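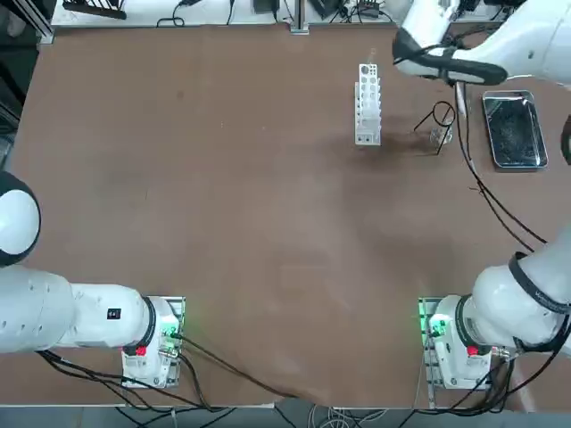

Setting up a two-arm bench for wet lab work

Use these steps each time a bench is handed over from one task to the next. They cover small two-arm cells with light glassware and come from the working rules we keep at Isville. Check your own risk assessment first. If it is stricter than this page, follow it.

1. Clear the reach

Run both arms slowly through their full travel with the table bare. Mark the area they share. Glass goes inside the shared area only if the task needs both arms on it.

2. Sort out the cables

Cables on the floor should be bundled and kept out of the walkway. A cable that has to cross the tabletop is written on the bench sheet, and the path of each arm is checked against it. Check the plug at each base by hand before power goes on.

3. Place racks, stands and trays

Put tall items at the back and leave a clear line for the gripper to come down. Anything with granules or powder in it is set out last. If a tray gets knocked, stop both arms before you reach in.

4. Set the grip

Start at the lowest force that holds the part. Rubber parts such as O-rings need their own setting: squeeze them too hard and they go oval, then spring out when released. Test over a tray, at low speed, 16 times without a drop. Write the setting on the sheet.
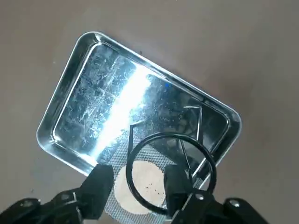
Gaëtan Huet writes that a count of 16 is too low for rubber, and that the Marham bench moved to 78 after fingers with worn pads passed the short test. He would also like the pads checked before the test instead of at the end of the month.

We have kept 16 for daily handover. The longer run is done when pads are changed, and the pad check now comes first.

5. Sign off

One person runs the task at low speed with a hand near the stop. A second person reads the sheet and signs it. Sheets are kept in the Skanitel folder under the bench number. When a rule changes, the old sheet stays in the folder with a line through it.

Last changed November 2019. Next review in February.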